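Folding knits: lengthwise first, or sleeves first?
Laundry and Linen > Folding and storage

zerkel_t
March 27, 2020
Shelf depth is fixed and my cotton jersey tops come out uneven. I fold sleeves in, then halve lengthwise. The sleeve layer makes a ridge on one side and the stack leans. Is there a better order?

Onishi
Halve lengthwise first, sleeve on sleeve. Lay both sleeves back over the body together, then fold in 3 from the hem. The ridge ends up in the middle of the packet.

aldo.gatti
Disagree. Halving first puts both sleeves on the same side, so you have four layers there and two elsewhere. Sleeves in first spreads the bulk. The lean comes from stacking every piece the same way round. Alternate them.

Onishi
Alternating works for shirts of one size. Mine aren't.

T. Kobori
The order matters less than the sleeve. Grey marl jersey creases along the doubled edge whichever way you go, and that line presses out. A sleeve left at an angle does not lie flat under the next fold.

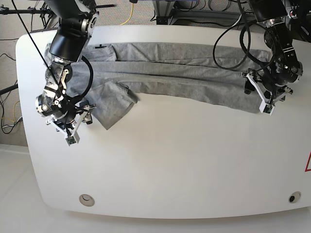
Smooth from the crease outwards with the flat of the hand, bring the sleeve in line with the body, and only then shorten the band. I use a table. A bed is too soft.

zerkel_t
Tried Onishi's order on 2 tops. Less lean, but the packet is thicker. Will try alternating next.

aldo.gatti
Thicker is what I said.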